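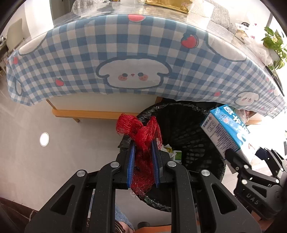

Does produce netting go in the trash or in with the plastics?

Trash. The Drestell sheet puts netting of any kind in general waste, along with string, strapping and anything else that can wind around the rollers on the sorting line. Color and fiber make no difference.

31st January

Spent the morning on the break corner and the bins. Writing it all down in one place, as the old entries on this are scattered over three notebooks and one of them is at Gaillard.

The round can

The big openwork can by the sink end stays. I looked at swapping it for the square lidded one from the packing bench and decided against it. The lidded one holds less, the lid gets filthy, and people leave things on top of the lid. The round one has a wide mouth and can be hit from a few feet away.

The trouble with it is the lattice. Once the bag is in and has something in it, the plastic pushes out against the openings, and anything with a corner finds one. The rows of little round bulges on the inside wall are normal. What to look out for is a bulge that has turned gray or whitish, meaning the plastic is thin there. Two bags split that way last fall, both at the bottom third, both on carry-out.

Bags

Still on the Mondia black ones, the shiny kind. Box says 40 to a roll. They are long enough to fold well down over the rim, with wrinkles, and they stay put without a band. We tried a rubber band for a while and it snapped into somebody's coffee, so no band.

The matte bags that came with the Jastanness order are a bit narrower. They go over the rim if pulled but then sit tight like a drum, and the first heavy thing drags one side in. I moved them to the small bin under the desk, two folds at the top, fine there. Do not put them back on the shelf over the sink, they look the same in the roll.

How I put a bag in, for whoever does it next:

Open it fully and shake it before it goes near the can.
Push the bottom down by hand until it touches the floor of the can.
Fold over the rim all the way around, a hand's width or more.
Run a hand around the inside to let the trapped air out. With this can the air goes out through the sides, so it is quick.

The last step is easy to skip with a solid can and a nuisance when skipped. With the openwork it barely matters. I still do it.

What was in it

Light stuff this time. At the bottom a crumpled white tissue with something yellow in it and a small green and white carton. Red netting at the left side of the opening, a blue and white cardboard box across the right side of the rim. Taking them in turn, as each has come up before.

Tissue - general waste, used or not. No point debating it.

Small carton - depends what it is. Plain card goes flat with the paper. Drink cartons have a lining and Drestell wants them in the mixed containers tub, rinsed. Nobody here rinses. I put up the plastic tub by the tap again to make it easier and will see whether it gets used this time.

Netting - trash, as at the top. It is awkward stuff to throw away. It weighs nothing, it springs open, and the fine shiny kind frays at the end and catches on anything rough. If it hooks on the rim fold it will hang there and pull the bag inward as the next thing goes in. Bunch it up, hold it bunched and get it well below the rim before letting go. Tying a knot in it helps if there is enough length. I cut mine across a couple of times with the scissors from the drawer before it goes in. Read somewhere that whole loops are bad for animals if the bag gets torn open outside, and it takes a second.

Cardboard box - this one is really a paper question. Clean box, printed or not, should be opened at both ends, pressed flat and stood in the paper crate next to the can. A box that goes in the can whole takes up the space of everything else put together and its corners are exactly what goes through the lattice. A long box laid across the rim also pushes the fold down on one side. Exceptions: greasy, wet, or glued to a plastic window that will not come off.

So of the things above, one is certain trash (netting), one is certain trash by a different rule (tissue), one belongs in the crate provided it is clean (box), and one I would need in my hand to decide (carton).

Paper crate

The reason boxes end up in the can is that the crate was on the far side of the doorway. I moved it. It now stands against the wall right beside the can, on the right as you face the sink. Measured the gap, the crate fits with 9 inches over, enough to lift the bag out sideways. Before the move you had to walk past the can to reach the crate and of course the box went in the can.

Also took the old label off the crate. It said PAPER ONLY, then in a second hand "and card", then in a third hand something about envelopes. New label says PAPER + CARD, FLAT. Envelopes are fine with or without windows, I asked Drestell by phone in May and have the note stuck inside the cover of this book.

Weight test

Did this while waiting on glue. Wanted to know how full the round can should get before the bag is changed. Went by level, with ordinary break corner trash, no shop waste.

Filled to the lower half: lifts clean, no drag.
Filled to just under the fold: lifts with a bit of sticking where the plastic has pushed into the lattice. Rocking the can loosens it.
Filled level with the rim: sticks, needs the can held down with a foot. Got a thin patch near the base on this one, did not go through.
Pressed down and filled again: did not try to lift it, laid the can on its side and slid the bag out. Came out whole.

I will call it at just under the fold. For a can that has been pressed down, go straight to laying it over. Lifting is how we lost the two last fall.

I had wondered about putting a sheet of card around the inside as a liner, between bag and lattice. Cut one from a flattened shipping box and tried it. It does stop the bulges. It also slides up with the bag every time and traps air behind it, and then it has to be coaxed back down. Took it out after the second change. A round piece on the floor of the can only is a different matter, that one stays where it is put and protects the part that was splitting. Left it in. Drew around the base of the can for the shape and cut slightly inside the line.

Shop waste

Same reminder as always, the break corner can is for break corner trash. Offcuts, tape cores and blades go in the shop bins, blades in the tin with the slot. I found a tape core in the can last week and a strip of aluminum edging the week before, and the edging would have gone straight through the bag on the way down the stairs.

Stock

Bag roll in use now is the last but one. With the change point set lower we will go through them a little faster. Put Mondia on the order sheet, same item as before, line 31 on their list. Do not let the supplier substitute the narrower ones.
Scissors in the break corner drawer are loose at the pivot. They still cut netting. Will tighten when I have the small driver out.
Dustpan is missing again. It was at the lathe last time.

Gaillard

They have the same round can over there, I think from the same delivery, and keep it without any card in the base. They also empty daily, and we empty when it is full, so it is hard to compare. Will ask next time I am over whether they get the splits. I should bring the other notebook back on the same trip.

Still open

Whether cartons get rinsed now that the tub is by the tap. Look in two weeks.
Whether the crate beside the can fills faster. It ought to. If it does, the Drestell paper pickup may need to be more often - check the contract for what that costs before saying anything.
Smell. Nothing to report in winter. The openwork lets the outside of the bag air, and I could not tell you if that is better or worse in summer. Make a note when it warms up.
Liner disc - check for damp underneath at the next bag change and cut a new one if it has gone soft. The rest of that shipping box is behind the crate.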